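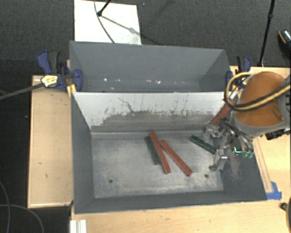 Unit 4. Storage and Order Picking in a Small Warehouse

Course notes, Introduction to Logistics
Version of 13 May 2024

1. What this unit is about

In the last unit we followed the goods from the supplier to the receiving door. Now the goods are inside and we must decide where to put them. This sounds like a simple question, but a large part of the daily work in a warehouse depends on the answer. When an item is stored in a bad place, the worker pays for it with extra steps every time somebody orders it.

Please read the whole unit before the class. The exercise in section 8 will be done in pairs, and you will need the terms from sections 2 to 5.

2. Some terms

Item (also called SKU, stock keeping unit). One kind of product in one size and one color. A red bar and a green bar of the same length are two items, because a customer who orders the red one will not accept the green one.

Location. A place in the warehouse which has its own address. It can be a pallet place, a shelf, a part of a shelf, or a bin.

Bin. An open container for small or loose goods. Bins can be of metal, plastic or cardboard. Two bins that stand against each other are still two locations and must have two addresses.

Order line. One row in a customer order: one item and the wanted quantity. An order with three different items has three order lines, also if the customer wants 200 pieces of one of them.

Picking. Taking the ordered goods from their locations. In most small warehouses this is the activity that needs the most working hours.

Replenishment. Moving goods from the reserve stock to the place from which we pick.

3. Fixed and free locations

With fixed locations every item has its own place, and this place stays empty when the item is sold out. The workers learn the places quickly and make few mistakes even without a computer. The weak side is the use of space. We must reserve enough room for the largest stock of each item, and the largest stock of all items almost never comes at the same time.

With free locations (some books say "random", but I do not like this word, because the choice should not be by accident) an arriving item goes to any suitable empty place. The space is used much better. On the other hand, the system must know at every moment what is where. If a worker puts a box on the wrong shelf and does not record it, the box is lost in practice, although it is still in the building.

Many companies combine the two. The picking area has fixed locations and the reserve area has free ones. In our course company, Bomum, this is the case. Bomum sells fittings and small profiles to furniture workshops. The picking area is near the packing tables, and the pallets with reserve stock stand along the back wall.

4. Mixed bins

A mixed bin is a bin with more than one item in it. It saves space, so it is tempting when the warehouse is full. Before you decide for mixed bins, ask these questions:

- Can a worker see the difference between the items at once, by color or by shape?
- Do the pieces lie across each other, so that one must be moved before another can be taken?
- Can the surface be damaged when pieces rub together?
- How will the stock be counted?

Color is a good sign of difference, but the label must not depend on color alone. Some workers do not see the difference between red and green well, and in weak light nobody sees it well. Write the item number too.

Long and narrow goods need special attention. If they are thrown into a wide bin they turn in all directions and come to lie over each other. A narrow bin, or a wide one with dividers, keeps them parallel. Parallel pieces are easier to take and much easier to count.

5. ABC classification

We do not treat all items in the same way. The usual method is to sort them by the number of order lines in a period and then form classes:

A items: ordered very often. They get the best locations, near the packing tables and between the knee and the shoulder.
B items: ordered regularly. They get the middle locations.
C items: ordered seldom. They can be far away, high or low.

Be careful with the measure. Students often sort by value or by number of pieces. For the choice of location we want order lines, because each line means one visit to the location. An item which is sold in two lines of 200 pieces makes fewer visits than an item which is sold in 40 lines of one piece.

The classes change with time. Bomum sorts its items again each November, before the busy season. For seasonal goods once a year is too little.

6. Picking methods

Order picking one by one. The worker takes one order, walks through the warehouse and returns with the complete order. Easy to teach, but with a lot of walking.

Batch picking. The worker collects several orders in one round and separates them later, or directly on a cart with compartments. The cart at Bomum has 8 compartments, so 8 small orders can be picked in one round. The danger is to put the right item into the wrong compartment.

Zone picking. Each worker stays in one part of the warehouse and the orders move from zone to zone. Walking is short. The work must be divided fairly between the zones, otherwise one zone waits for another.

There is no best method for all companies. Look at the number of lines per order, at the size of the goods and at the number of workers.

7. Keeping the records correct

A yearly count of the whole warehouse is not enough for good records. It is better to count a few locations every day (cycle counting). The A items are counted more often than the C items. When you find a difference, do not only correct the number. Look also at the neighbor locations, where the missing pieces are often found.

8. Exercise

Bomum will add two product lines to its picking area: Flekari (hinges, packed in small boxes) and Katel (narrow bars in two colors, delivered loose). There are 40 free bins, all of the same size.

a) Propose how to divide the bins between Flekari and Katel. Which information is missing, and whom in the company would you ask for it?
b) Would you put both colors of Katel in one bin? Use the questions from section 4.
c) The customer Cabrera orders Katel bars every morning, always a few pieces. What does this mean for the class of the item and for its location?
d) Draw the picking area with your locations and give each one an address.

Bring the drawing on paper. Half a page of text for each of a), b) and c) is enough.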